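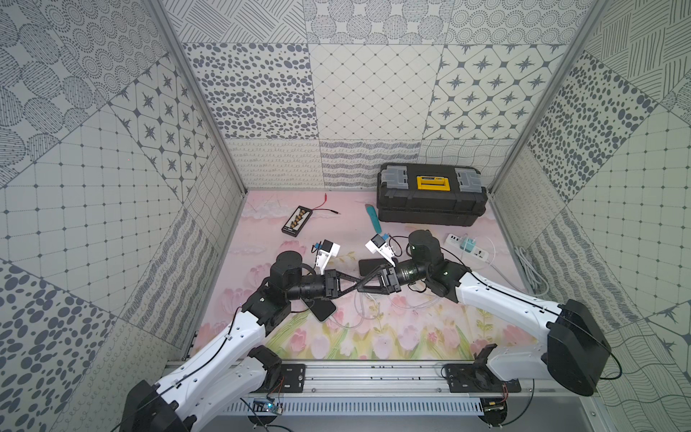 Search this site Enter keywords Go

The repair bench at Dellstead is the last stop for phones and chargers coming back from customers. Two arms went live in April. The woman who runs the bench has been at the company 13 years and had twenty minutes before her shift meeting, so we talked fast.

First question, the obvious one. Did anybody lose a job?

"No. Three of us before, three of us now. But it's not the same three jobs."

What changed is the sorting. Phones, cables, power strips, all of it used to be picked up by hand, untangled, put in the right place. Her wrists hurt by lunch. Now the arms get the plain stuff and the people get whatever is left over – bent plugs, cracked backs, anything the software flags.

"So my day is all hard ones. You used to get a easy hour in the middle. I miss that hour, I'll be frank."

Cables are still the weak spot. Thin white ones worst of all. "It'll go for a phone fine. A cord that's looped around something, it hesitates, and then I'm standing there waiting."

The log showed 3701 items handled when she last looked. Management at the Vultville office likes that number. She is less sure what it says. A dropped phone counts the same as a good one, she points out, and they've asked for that to be fixed.

Training was 2 days. Not enough, in her view. The younger of her coworkers now does most of the restarts and has asked for a pay grade to match. Still waiting on a answer.

Would she go back to the old way?

"For the cables, yes. For my wrists, no." Then she had to go, the meeting had allready started.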